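The Wovine bed and the Ukora sheet — what I think after living with them

Updated Jul 26, 2021

I get more emails about this bed than anything else on the site, so it now has a page of its own. The frame is the Wovine, the one with the grey padded headboard and the light wood trim, and I sell it alongside the Ukora fitted sheet in olive. I've had both at home since May, so I can tell you how they behave with a real person sprawled on them.

The headboard first. It's grey fabric in upright padded channels, with a thin wooden rail along the top and a post at the end. I sit up against it most evenings with my phone on charge next to me, and it's far kinder on the shoulders than the slatted thing I had before. Crumbs do find the channels, mind you. A soft brush sorts that out.
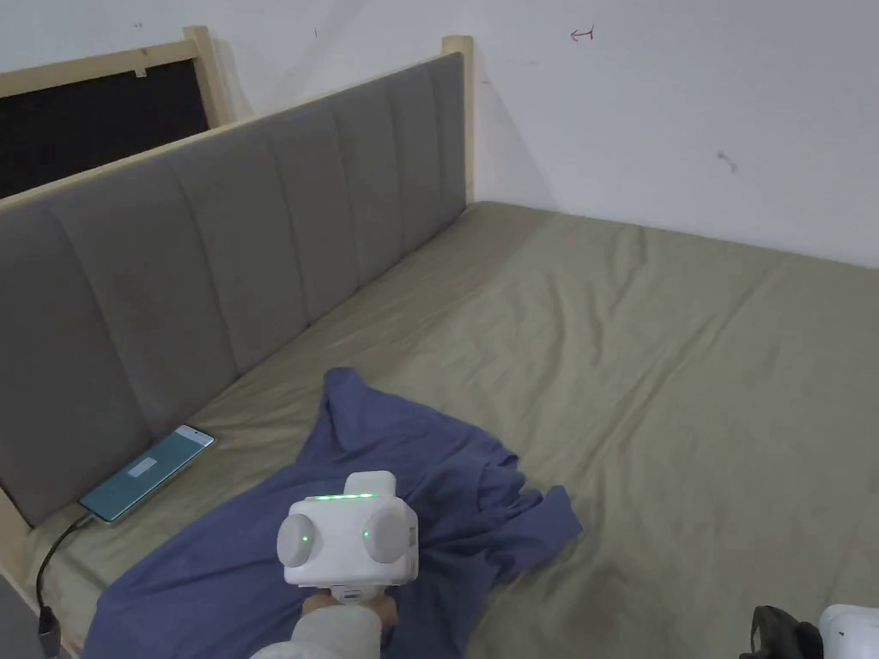 Wovine headboard with the olive sheet and a blue top.

The sheet is the bit people are unsure of. Olive sounds gloomy, doesn't it? I thought so too, and then I put it on and really liked it against the white wall. It's a 400 thread count cotton and it does crease, I won't pretend otherwise. If you want a bed like a hotel's, get the iron out or pick something else!

What I hadn't planned on was using the bed as my folding table. It's a good height for it and there's loads of room, so the washing comes straight up here and gets done standing.
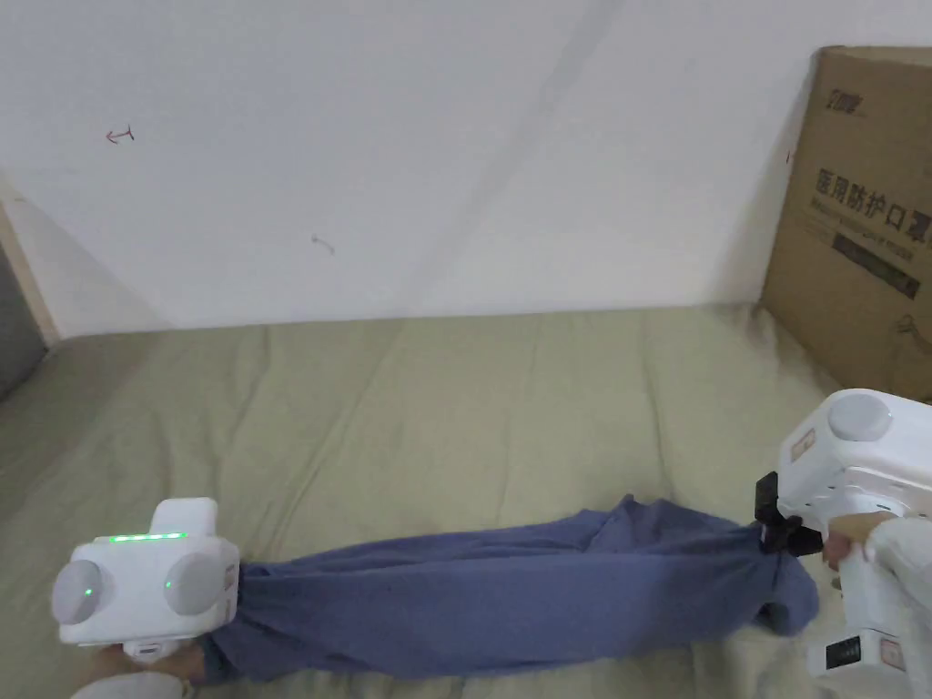

I do T-shirts first while I've still got the patience. Give each one a good pull lengthways, lay it face down, sleeves in, then fold it up from the hem. The mattress has enough give that you'll want to smooth things with your whole forearm — flat hands just leave dents.

Softer cotton tops are the fiddly ones, the round-necked sort that curl up at the collar however you hold them. I pull the neck straight before anything else.

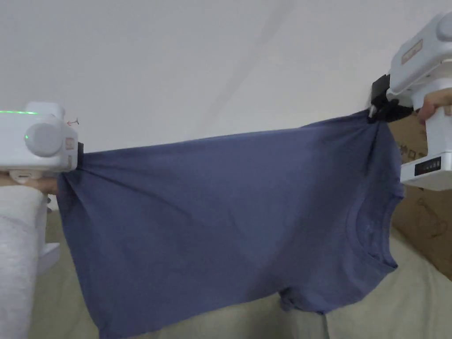 Zeeshan Satti wrote in to say the mattress edge on his is firm enough to sit on while he pairs socks, but he'd have liked the bed a touch higher for folding, and could we please do the sheet in navy?

Navy has been asked for, Zeeshan. I'm waiting to hear from Ukora.

A word on fabric care. The grey covering doesn't come off, so dab at spills with a damp cloth and leave it to dry on its own.
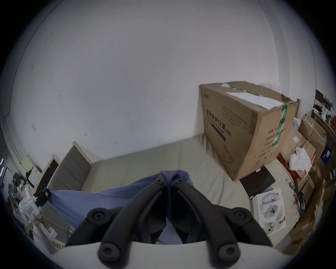 Don't scrub along the stitching, as it goes fluffy. The wood only needs a dry duster.

The double frame takes up to 300 kg, and delivery is 18 working days at the moment. Any questions, email and ask for Razia.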